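Lernano foam shape blocks, plus the wooden board I ended up keeping them on
Posted December 2024

I went back and forth on these for way too long, because foam blocks are one of those things where the listing always looks great and then what comes in the mail smells like a new shower curtain.

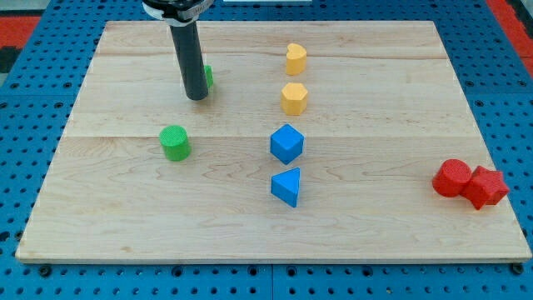 So when the package finally showed up I was half ready to send it back. There was a smell, yes, but a mild one, and after two nights on the windowsill in the laundry room I couldn't pick it up anymore unless I stuck my nose right on a block (which I did, several times, my family thinks I'm strange).

Quick background so you know where I'm coming from. I watch my granddaughter and her cousin a few afternoons a week. She's three, he's four and a half, and they are hard on things. We already had a set of painted wooden blocks from Druvus, very pretty, very heavy, and after the second one landed on my bare foot I started looking for something softer. The Lernano set had 383 reviews when I ordered it in September and most of them were good, with a handful of very angry ones about shipping, which tells me nothing about blocks.

What I like first: the color. It's good strong color, the green especially, and it goes all the way through. I know this because one of the blocks lost a small chunk to somebody's teeth and it's the same green on the inside. No paint to flake off, nothing printed on. The yellow is a proper yellow too. My granddaughter went straight for the yellow heart and for the first week that was the only piece she'd play with. It went to lunch. It went in the bath, where it floated, and it was fine after I squeezed it out in a towel and left it overnight.

The surface is a bit of a surprise if you're used to smooth craft foam. It has a fine dimply texture all over. I wasn't sure about that at first but I've come around, as it makes them easy to hold with sticky or wet little hands and they don't slide off each other the way slick blocks do. The downside is that the texture holds on to things! Crumbs, dog hair, glitter (my own fault). A damp cloth won't get all of it. I use an old soft toothbrush and a drop of dish soap and that does the job, but it takes a while if you're doing the whole set.

Stacking is so-so. The cylinders are short and stubby with nice flat tops, and they stand up well and make a good base. The heart will stand up with the curvy part on top, and it looks adorable that way, but good luck putting anything on it. The four-year-old gets very frustrated by this and I get it. If you have a serious tower builder at your house, these are not tower blocks. They're light, so a bump of the elbow and everything's over. On the plus side, everything being over makes no noise at all. I can't tell you how much I appreciate that at 4 p.m.

Where they shine is sorting and lining up. That's what mine do with them most. They make rows, they make parades, they put all the green ones together and then argue about who gets the heart. I'll call out a shape and they race to find it. Simple stuff, but it holds their attention longer than I expected, usually long enough for me to drink a cup of coffee while it's still hot.

Now, the board. The blocks don't come with any kind of tray or base, and on carpet they tip like crazy. I tried a cookie sheet (too slippery, and the edges got in the way) and then a plastic placemat that curled. What finally worked was a plain flat wooden board I'd bought from Kabbaj for a shelf project I never got to. It's a light-colored panel glued up out of strips, nothing fancy, with a fine wavy grain that I think is lovely. You can see the seams where the strips meet if you look for them, one fainter than the other on mine, but run your fingertips across and it feels flat to me. I sanded the corners a little and gave it a wipe of mineral oil. If you're picky about seams, or want one solid piece, this isn't your board and you'll pay a lot more for the one that is.

The colors look terrific on the pale wood, by the way. On our brown rug they sort of got lost, and on the board you can spot every piece from across the room. And the board marks out the play area, which I didn't plan on but has been great. Blocks live on the board. When it's time to clean up, the board goes on the low shelf with the blocks still on it, and they're ready to go the next day. My granddaughter likes to use the seam down the middle as a road, or sometimes a river, it depends.

A few gripes before I forget. The box the blocks came in is flimsy and the lid tore on day one. The sheet of game ideas is tiny print and the suggestions are mostly the same game told different ways. And the foam does dent. Press a fingernail into it and the mark stays. After three months of steady use ours have a good number of little moon-shaped dings and a couple of the sharper edges have gone soft. They still look nice from a step back, but they won't be something you save for 10 years and hand down. The Druvus blocks will be. I'm keeping both, and the wooden ones come out when the kids are a bit calmer.

I did look at the Hestasine set before I bought these. It's softer, closer to a bath sponge, and a friend has it, so I've had a chance to squeeze them. Nice for a baby, I'd say, but too squishy to stand up on their own for long. If yours is under two I'd go that way, and in any case follow the age on the package — foam and teething don't mix, see chewed green block.

Would I buy the Lernano ones again? Yes, and I'm thinking about a second set for my other daughter's house so there's only one argument about the heart at a time. I'd put it at an 8 out of 10, with a point off for the denting and another for that box. The board gets a full score from me, seams and all, though I still owe my husband a shelf.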